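Liststead Help – Home & Laundry

Grey towels gone stiff, and how do you roll them so they stay rolled?

posted by clorville_kit

Bought 2 grey bath towels in March, the thick sort with the raised blocks all over and thin flat lines between. Lovely in the shop. Now they come off the airer like cardboard and when I roll them for the shelf they spring open again. Also found a bit on one where the loops look pulled. Washing at 30 with softener, spin on 800. Am I doing something wrong or are they just bad towels? Shelf is narrow so folding flat isn't an option.

Replies

tivo_mum

Stop the softener. Coats the loops and they go flat and hard. Half the powder you use now, cup of white vinegar in the drawer, no softener for a few washes. Give them a proper shake before they go on the airer – really snap them, both ends. Mine came back after three or four washes.

Higher spin too if your machine does it, 800 leaves a lot of water in thick ones.

srour93

Agree re softener. For the rolling, fold in thirds longways first, then roll from the end with the label so the label's hidden. Go tight at the start, teh first couple of turns are what matter. Mine's the same sort, grey with the brick pattern, and the end always comes out fat and a bit curly on the outside layer whatever I do. Don't pick it up by a pinch of the top layer either, it just droops and drags the roll loose. 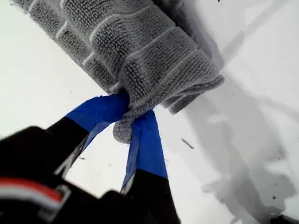
Pulled loops

Don't tug them! Snip level with small scissors, it won't run like knitting does. Then check what you wash them with, zips and bra hooks are usually to blame. I do towels on thier own now.

bathmat_betty

just get thinner towels tbh. the blocky ones take forever to dry, mine were still damp next morning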